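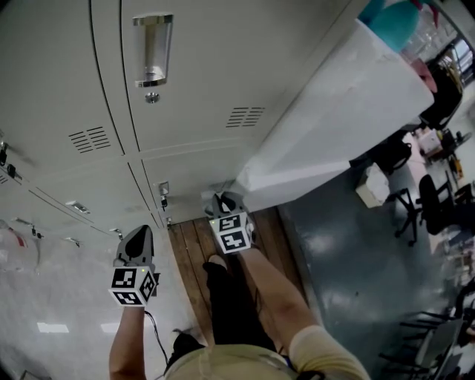

Lockers: please read before the new year

Dear colleagues and members of the Oleren house,

with the end of the year comes again the question of the lockers. Many of you have asked me in the last weeks, so I write the rules down one time for everybody.

All gray metal lockers will be opened and cleaned in the first week after the holidays. Please take your things home before that, also the small things which one forgets easily: padlocks, umbrellas, the single glove, the tea box from last winter. What we find inside will go in a paper bag with the locker number on it, and the bags stay in the office of Ramiro Herrero until May. After this they are given away. Food we throw out immediately, I am sorry.

The keys. In spring we had 53 keys on the board and now there are fewer, and I believe most of them are in coat pockets at home. Please look. A key that comes back costs nothing. For a lost key we must order a new lock cylinder from Pfeiffer, and they deliver only when they have collected enough orders, so it can take long. If your key turns heavy, do not use force and do not put kitchen oil in the lock. Write me a short message with the locker number and I will come with the right spray.

Some doors close badly at the bottom. Often it is only a bag strap or a shoelace which hangs between door and frame - check this first. If the door is really bent, put a piece of tape on it and write the date, then I know how long it is already so.

Please also keep the ventilation slots free. Last year somebody had covered them from the inside with cardboard against the dust, and the sports clothes in there did not become better from it. Stickers on the outside are allowed when they can be removed again without a knife.

The wooden planks in front of the lockers are to be swept only and not mopped with much water. For the other floor a wet mop is fine. Wet boots should stand on the mat by the entrance.

Who wants to change the locker or needs a second one, please tell me until the cleaning week. At the moment 3 are free, all in the lower row. Persons with back problems can of course ask for an upper one, and we will find somebody to exchange.

I wish you all a quiet change of the year.

Timo Haberkorn
House service, December 29, 2021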